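Keeping the Arm Honest: Setup and Upkeep of Our Tabletop Cell
Term project report, Drornport Technical College, Automation Lab

I picked this project because I like fixing things more than I like programming them, and the Varden cell needed plenty of fixing. When I started in April it had a good arm, a bad home position and a drawer full of screws that fit nothing.

First job was the work surface. The old one slid if you leaned on it, so every taught point was wrong by lunchtime. I bolted a maple board down to the blue pegboard with black fasteners along the front edge, then taught the corners again from scratch. That ate a whole Friday (I had planned on an hour!), but the numbers finally stayed put overnight.

Next came the tool. We run a long black rod with a rounded tip on the end of the arm, and the bracket that holds it kept working loose. I took it off, cleaned the old thread locker out of the holes and put it back with new screws from Belkadi. Then I ran the touch-off routine 30 times in a row and wrote down the height each time. 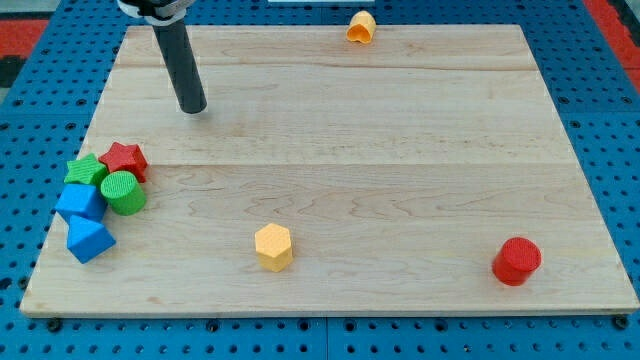 The heights drifted over the first few runs and then settled, which told me the joints need a warm-up before anyone measures anything. I added a short warm-up program to the Zumura controller, so now you press start and go get a coffee. After that I cycled the arm 2340 times over two weeks. It stopped by itself twice, both times at cycle 574 of a batch – same spot, same error. I blamed the software for days. The real problem was a cable tie pulled so tight that the cable got pinched when the wrist turned far enough. I cut it off, left more slack, and have had no stops since.

My upkeep list is taped inside the cabinet door: check the bracket screws every 520 cycles, wipe the rod, look at the cable near the wrist, and re-teach the corners if anybody has had the board off. The spare screws are in the top drawer now, in a labeled bag.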